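Robot Cells at the Tultora Refurbishing Floor: Frequently Asked Questions

Applies to desktop and workstation intake, Tultora site. Last revised September 24, 2018.

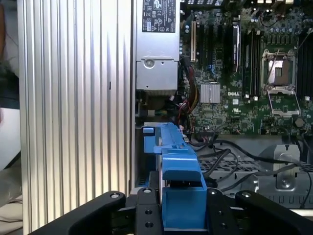 Blue plastic part, likely a drive carrier, held in the gripper, workstation chassis open behind it.

What work is being automated?

Teardown of desktop and workstation computers after intake. The first cells handle drive carriers, expansion cards and memory modules. Testing, data erasure, grading and packing stay at the manual benches.

Who supplies and supports the cells?

Nondis supplies the arms, grippers and safety equipment. The job software is called Sodus. First-line support is provided by our own maintenance group during all shifts. Faults that maintenance cannot clear are escalated to Nondis through the shift lead.

How many employees are affected?

The teardown section has 43 employees. Of these, 19 will be trained as cell operators in the first phase. The rest continue at manual benches, where mixed and damaged units are still processed.

Will positions be eliminated?

No layoffs are planned in connection with the first phase. Two vacant teardown positions will not be filled. Any change to this plan will be posted before it takes effect, and affected employees will be notified individually.

Does my pay change if I become a cell operator?

Operators move to the technician pay grade after sign-off. During training you keep your current grade and shift premium. If you return to a manual bench at your own request within the first 29 days, your previous grade and seniority are unchanged.

What does an operator do during a shift?

Open the chassis, load it into the fixture, select the model in Sodus and release the job. Clear faults, empty the parts bins and log exceptions. One operator covers two cells. Side panels are removed by hand before loading, as latch types vary too much between manufacturers.

How does the cell find the parts?

A small camera mounted at the wrist looks past the gripper fingers into the chassis. Sodus compares the view with the stored layout for that model. If the match is too weak, the arm stops outside the chassis and asks for confirmation on the operator screen.

Which parts does the robot not touch?

Processors, power supplies and anything with a connected cable. Cables are the most common source of stops. Loose cables lying across a drive bay should be moved aside before the job is released.

What if the gripper drops or jams a part?

Press Hold, not the emergency stop, unless a person or equipment is at risk. Hold keeps the grip closed and saves the position. Wait for the amber light, enter through the front gate and remove the part by hand. Log it under the part type. Drops are not counted against the operator.

Can I be disciplined for a low cell rate?

No. The rate is recorded per cell and is used for maintenance planning. Individual bench targets do not apply to operators. Manual bench targets are under review, because the benches now receive a larger share of difficult units. Until the review is finished, the April targets remain in force.

Is camera footage used to monitor employees?

The wrist camera records only while a job is running. Recordings of faults are kept so that the grip settings can be corrected. They are not used for attendance or performance review. Supervisors do not have access to them without a request to the site office.

Do I still need an ESD wrist strap?

Yes, when loading, unloading or reaching into a chassis. Cut-resistant gloves are required for panel removal. Gloves must be off before using the operator screen.

How long is the training?

Four shifts. Two are in the training room at the Usman building and two are on the floor with a signed-off operator. Sessions are paid and take place in regular hours. Programming experience is not required.

Who can change a program?

Cell technicians only. Operators may adjust approach speed within the marked range and may skip a part. If the same skip is needed on several units of one model, report it with fault code 845 so the layout is checked.

Can I decline the operator role?

Yes, in the first phase. Tell your shift lead before the training list closes. Declining is not noted in your personnel file.

Where do I send a question that is not answered here?

Use the form at the teardown office or the Cells page on the site intranet. Replies are added to this page at the next revision.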